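1/
搬家第三周,终于轮到卧室那个白格子柜。开个串,边收边发,错字不改了,手上都是灰

2/
先交代下背景。从 Drastarstead 搬到 Plollham,房子比原来小一圈。卧室小,人字拼的浅色木地板,很好看,但是放不下几件家具。衣柜进来以后就剩一面墙

3/
所以那面墙给了格子柜。白色,方格,敞开的,没门没抽屉。Lombardi 的,在 Ganside 买的,466块,不含运费。运费我不想说

4/
装它装了一个晚上。说明书只有图没有字,有一页的螺丝画反了,我照着拧进去又拧出来。第二块侧板拧歪过一次,现在从侧面看还是有一点点斜,不说应该看不出来

5/
每格内宽34厘米,这个数我背下来了,买收纳筐的时候天天念。34,34,34。结果第一批筐买回来外径35。退了

6/
退货要自己送去快递点,来回走了快一个钟头,下雨。筐到现在没补买,先裸着放

7/
说说为什么卧室柜子上会有吃的。厨房台面太窄了,真的窄,放个电饭锅再放个砧板就满了。水果没地方去。厨房又正对着下午的太阳,放两天就软

8/
卧室那面墙背阴,通风也行。一开始只是临时放一放,放着放着就成固定位置了。我妈视频看到说了我半天,说哪有人在睡觉的屋里放水果。有啊,我

9/
今天的规矩(给自己定的):
柜顶只放水果
碗放左上那格,顺手
砧板放最下面
空格子不许随手塞东西!!
上一个家就是这么塞满的

10/
柜顶为什么不放别的。因为平。上次在顶上摞书,摞着摞着就是一堵书墙,找一本倒一排。水果好歹会吃掉,会自己变少

11/
水果之间要隔开放,这个是 Ebise 教我的。Ebise Workneh,以前楼下邻居,家里永远有芒果。她说挨着放容易一起熟,一起熟就是一起烂。分开放,一天看一眼,捏一下

12/
她还说捏要捏靠近蒂的地方,别捏肚子。我捏了好多年肚子

13/
进度:擦完了。先干布再湿布再干布。顶上那条接缝里有灰,用牙签裹着纸巾抠的。那几个小黑点擦不掉,擦了半天,放弃

14/
然后往回摆。先摆碗,再摆水果,剩下的边想边放

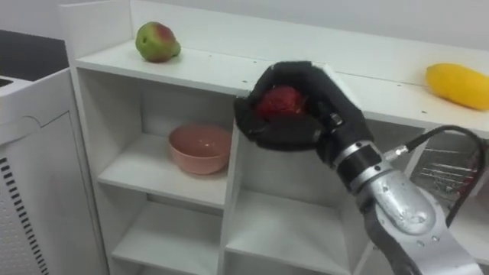
水果在顶上,粉碗在左上那格
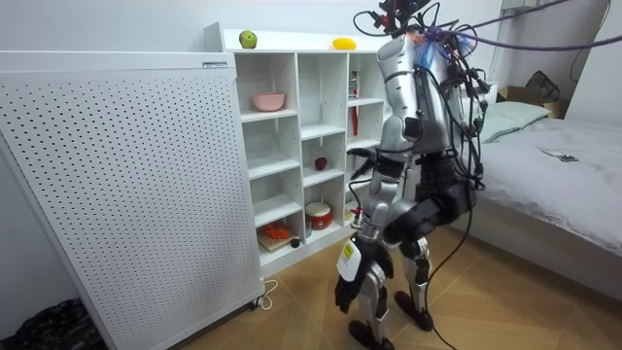 15/
碗为什么单独占一格,有人要问了。因为就这一只是我真的每天用的。早饭用它,半夜饿了也用它。别的碗都在厨房吊柜里,要踮脚

16/
本来是一对。另一只在搬家路上磕了,裹了三层报纸还是磕了,碗口缺了一块。没舍得扔,包起来塞在床底的箱子里,想着哪天拿去种个多肉。估计不会种

17/
水果本来想放碗里的,试过。碗小,放两个就满,第三个滚下来,滚到床底,过了几天才闻到。从此碗是碗水果是水果

18/
砧板放最底下一格这事我自己也没想清楚。优点:重的在下面,稳。缺点:每次要蹲。但是厨房那个台面你们没见过,砧板竖着靠墙会倒,平放就没地方放锅

19/
蹲就蹲吧。当锻炼

20/
查了一下说明书(重新从垃圾袋里翻出来的),每格最多承重5公斤。所以米不能放。我本来打算放米的。十公斤一袋那种

21/
米现在在门后面。丑,但是没办发。在想要不要分装到两个桶里,可是桶又要地方放,又绕回来了

22/
有朋友私信问柜子晃不晃。会晃一点。没固定到墙上之前推一下能感觉到。配件袋里有个L形的小铁片就是干这个的,我漏装了,装完才在包装泡沫里找到它

23/
要打孔。房东那边说打孔可以,退租的时候补上就行。但我没有电钻。问了一圈,楼上那家有,人出差了,下周回

24/
所以这周的规矩再加一条:不许扶着柜子穿袜子

25/
说回空格子。我知道一定会有人说你空着几格干嘛,多浪费。让我空着吧!!上个家所有平面都是满的,窗台满的,冰箱顶满的,鞋柜上面是信和钥匙和不知道哪来的螺丝

26/
搬家那天打包,那个鞋柜顶上的东西我装了整整一箱,箱子上写"杂"。到现在没拆。三个星期没拆也没缺什么。你们懂我意思吧

27/
当时在网上搜收纳搜出来一个帖子,底下1957条评论,我居然看了一大半,半夜两点。吵得很厉害,一派说敞开的格子柜就是积灰,一派说有门的柜子就是藏垃圾

28/
两边都对。敞开的确实落灰,我这周已经擦了两遍了。但是有门的我真的会往里扔。上一个有门的柜子,清的时候从最里面掏出来一包过期两年的挂面

29/
白色耐不耐脏也有人问。不耐。手印看得清清楚楚,尤其是侧板。不过好处是脏了你知道脏了。深色那个我也看过,样品上一层灰,店里灯一打,毛茸茸的

30/
另外店员推荐我加配那种布抽屉,一个个塞进格子里,整整齐齐。没买。第一是贵,第二是布抽屉等于有门,见28

31/
喝口水

32/
继续。今天顺便把怎么放水果写下来贴在柜子侧面了,省得我自己忘:
软的往外放,先吃
硬的靠墙
切开的进冰箱,别再放回顶上
每天睡前看一眼

33/
第三条是血泪。夏天切开半个放着,出门一趟回来,小飞虫。小飞虫在卧室里,你们想象一下关灯以后

34/
虫子后来是用一个小杯子加醋加一滴洗洁精解决的,杯口蒙保鲜膜扎几个洞。三天。中间我睡客厅

35/
有人问苹果是不是要跟别的分开。我的理解是苹果会催熟别的水果,所以想让什么快点软就放它旁边,不想就离远点。我一般离远点放,要么干脆放下面的格子里,跟顶上隔一层板。不知道隔一层有没有用,心理上有用

36/
香蕉不上柜子。香蕉挂厨房,门把手上,难看但是不会压黑

37/
刚刚 Ebise 回我了。她说柜顶垫块布会更好,水果底下不会硌出印子,也省得汁水流到板上。有道里。家里有块旧桌布可以裁一条

38/
裁布之前要先量。卷尺呢。卷尺应该在写"杂"的那箱里

39/
不拆。我用手量。一拃两拃

40/
量完了记在手机里,裁布明天再说,剪刀也不知道在哪

41/
床底那几箱是下一个。有一箱是冬天的被子,这个不动它,十二月再说。有一箱是书,想拿一部分去换掉,Plollham 图书馆门口有个自取的书架,路过好几次了,上面大多是菜谱和旅游书

42/
还有一箱是线。充电线、延长线、不知道是什么的线。每次搬家都带着,每次都觉得万一呢。这次打算一根一根插上去试,试不出来用途的送去回收

43/
估计又要一个周末

44/
回复一下前面问的:柜子是横着竖着都能用的那款,我是竖缝多的那面朝外。横过来会矮一截,窗台下面能塞进去,但是我窗台下面是暖气,不敢

45/
再回一个:没有异味。刚拆箱那两天有一点板材味,开窗散了散。水果是一周以后才往上放的

46/
再再回一个:碗不记得哪儿买的了,Drastarstead 的旧货集市,两只一起的,摊主用一张旧日历纸给我包的。没有底款,翻过来看过

47/
好了灰也擦了东西也摆了。垃圾袋两袋,纸板捆好放门口了,明早拖下去。手洗了三遍还是有木头味

48/
布的事和L形铁片的事后面再更新,等楼上出差回来。床底开工的时候另开一串

49/
去吃芒果了,软的那个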